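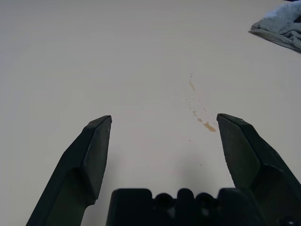

Progress report to the Nallon small grants program
Project: Jivdale table-wiping robot, shared workshop
May 30, 2019

In this period we worked mainly on the wiping task. The robot must take a cloth in the gripper and clean small drink stains from a light-coloured tabletop. In March the arms could only repeat recorded positions. Now the grasp point is chosen from the cameras, and we have finished 58 trials with this method.

The fingers are the weak part. They close well on a folded edge, but when the cloth lies flat the tips slide over it. We will try a softer pad — Cudetti has offered us samples at no charge.

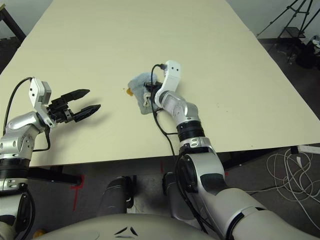 The second difficulty is the cable at the wrist. It needs enough slack for the full turn, and with this slack it can come near the cloth. We plan to fix it with clips along the forearm.

Of the 2000 dollars granted, we have spent 1104, mostly on spare finger parts and tape. The remaining money is reserved for the pads and a new power supply.

Next steps: 50 more trials with the new pads, then wiping with both arms. We ask to move the final report by one month.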